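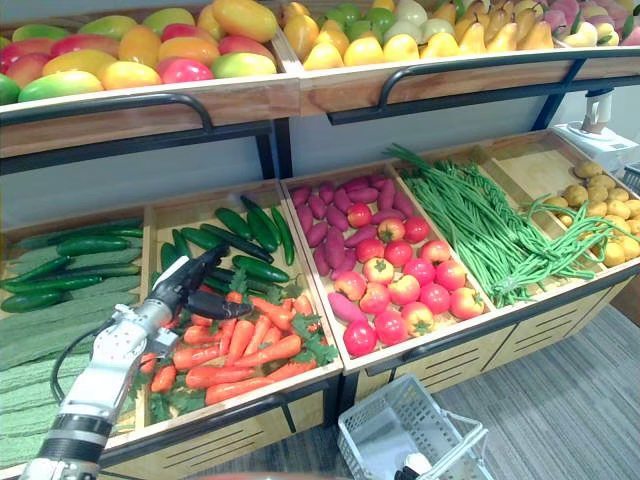
Carrots and cucumbers sharing a bin in the produce section.

Carrots go limp next to cucumbers in the same crisper drawer

Drawer is set to 90 percent humidity. Cucumbers hold up, carrots bend after a week. Is one affecting the other?

Wevness
Storage temperature is the usual cause. Carrots keep best just above freezing at high humidity. Cucumbers get chilling damage below 50 °F. One drawer can't suit both. Cut off the carrot tops, put the roots in a perforated bag and move them to the coldest shelf.

Yimyam
just put them in water

Aner
Water works – change it every few days. Limp carrots usually firm up again in a cold bowl, mine took around 20 minutes. Also keep both away from apples. Ethylene turns carrots bitter and cucumbers yellow.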